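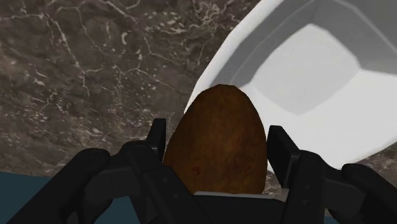
Prolach

Prolach is a turn-based farming and trading videogame for PC, set in a river town called Jendville. I've been keeping this entry up since the first public build, so forgive me if it wanders a bit — I have put a silly number of evenings into this thing!

Gameplay

You start with one field, a handcart and a debt to the mill. Each season lasts 32 turns, and on every turn you can plant, haul, haggle or sit still and let prices move. Sitting still sounds dull, but it's how I won my first full game (grain was worthless until the river froze, and then suddenly everybody in Jendville wanted it).

Trading happens on a card table screen where you and a merchant lay down offers face down and flip them together. If the two offers are close, the deal goes through at the midpoint. If they're far apart, the merchant gets grumpy and the next deal starts worse. Grumpiness fades after 8 turns, or right away if you bring a gift. Honey works on almost all of them. The ferry merchant hates honey, and the game never tells you so.

There is no combat. Bandits do show up on the north road in the late seasons, but you pay them or take the long way around, and the long way costs two extra turns with a loaded cart.

Setting

Jendville is the only town you can walk around in. The other main place, Nair, is a port you send goods to by barge, and you only ever see it as a ledger page with a little harbor drawn in the corner. Plenty of players have asked for a walkable Nair. I'm kind of fond of the ledger, myself.

The story comes in letters from a cousin who left for Nair before the game begins. There are 15 of them, and they arrive based on how much you've shipped, so a slow player can finish without reading the last few. I missed four on my first run and had no idea why the ending mentioned a wedding.

Multiplayer

Up to four people can share a town, either online or passing one keyboard around. Everyone draws from the same market, so if your friend dumps turnips on turn one, your turnips are worth nothing too. Online games save after every turn and can be picked up later, though all the same players have to be there. Ours has been stuck since February.

Drarach expansion

Drarach adds a hill region above the town with sheep, wool and a second mill. It also changes the weather. In the base game a storm only hits the fields, while with Drarach installed it can close the road for a turn or more, and carts already on the road just wait. You need a new save for any of this to show up — old towns load fine but the hill path stays blocked.

A full season with the expansion takes me about 2 hours, a good bit longer than without it. The sheep are slow going at first. Build the lower pen before the upper one or you'll spend all spring walking.

Known problems

The barge sometimes shows as docked in Jendville and Nair at once. Ending the turn fixes it. Gifts given on the last turn of a season don't count toward grumpiness, and I've lost a lot of honey that way. Window mode forgets its size when you quit.

Last updated: 11/09/2022

Search this wiki
Enter a page title
Go

Related pages
Jendville (town map)
Nair barge prices
Merchant gifts
Drarach sheep and wool
List of cousin letters
North road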